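Progress report: the two-armed cell at Jemport
Prepared for the Divar small grants panel by Shalini Kashyap

June was our best month yet, and I'm very pleased to be writing this one. The cell is set up for the hook task, both arms are on their second set of gripper pads, and we have logged 3533 attempts since the grant began.

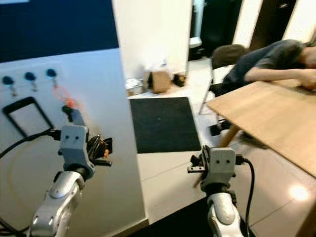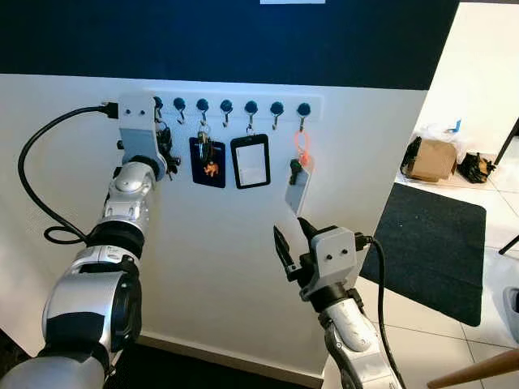
Both arms at the hooks, with their wrist cables plugged in.

Most of our upkeep time went on cables. The old ones were a little short, so the plugs took the strain whenever an arm reached high. We fitted longer ones from Prerovon and now leave a generous loop at each wrist — such a small change, and what a difference! Stoppages caused by a lost signal fell from 49 in the first month to two in June.

We also settled on a routine. Before the first run the grippers are opened and closed, the pads are wiped and every plug gets a gentle tug. Every 1000 attempts we check the wrist bolts and set the zero position again. The third of those checks found a loose bolt on the right arm, which Zwane showed us how to fix over the phone in one morning.

Parts have cost £233 so far, well inside the budget. The left gripper still closes a touch slower than the right, and I would like to swap the two over to see whether the fault follows the gripper or stays with the arm. I'd also like to put a spare pair of cables on the next order, if the panel is happy with that.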